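Kurnow Hall craft room, walk-round before the October open house
Checked by Malsha Pathirana, with Karthik Weerasinghe on the ladder
Tuesday, started 4:30 pm

Key: **OK** = fine as is, **FIX** = before opening, **WATCH** = look again next month

**Doors and floor**

- [x] Main door opens fully, nothing stacked behind it - OK. Such a difference from last time!
- [x] Side exit clear to the parking lot - OK
- [ ] Mat at side exit - FIX. One corner curls up. Tharindu has tape, but I'd love a new mat (the Zevthorpe one in the lobby has been great).
- [x] Aisle between the cutting table and the sinks - OK, 30 inches at the tightest spot

**Electrical**

- [x] Outlets along the window wall tested - OK
- [ ] Glue gun station - FIX. 2 cords have nicks near the plug. I tagged them and put them in the office, please don't bring them back out.
- [x] Kiln room switch labeled - OK. Beautiful lettering, Blair!
- [ ] Ceiling light over the drying rack - WATCH. Karthik reseated the tube and the flicker stopped, but it has done this before.

**Fire and first aid**

- [x] Extinguisher gauge in the green, pin in place - OK
- [ ] First aid kit - FIX. Out of large bandages and the burn gel is past its date. Rezaul is ordering.
- [x] Exit sign lit on battery - OK

**Tools and shelves**

- [x] Paper cutter guard - OK, blade locks down with a nice firm click
- [ ] Arkum shelf unit, back wall - FIX. Rated for 265 pounds and I think we're pushing it with all that clay. Move the bags to the floor pallet.
- [x] Scissors counted back in, all 20 - OK

**Paints, glues and small supplies**

- [x] Solvents in the metal cabinet, key with the office - OK
- [x] Caps on and tight - OK. I went through every bin and was so happy with this one.
- [ ] Refill bottles labeled - FIX. Three clear ones have no name on them. If you can't tell what's in it, it goes in the disposal tub.
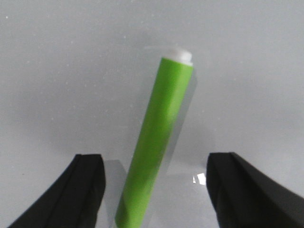
*Green cylinder, white cap on.*

**Still open**

- Mat, cords, first aid order, clay, refill labels
- Rezaul to initial the first aid line when the box arrives
- Blair Baxter has the spare label tape, second drawer in the Karunaratne desk

Finished 5:50 pm. Really good work on the aisles, everyone - please keep them that way through setup.

M.P.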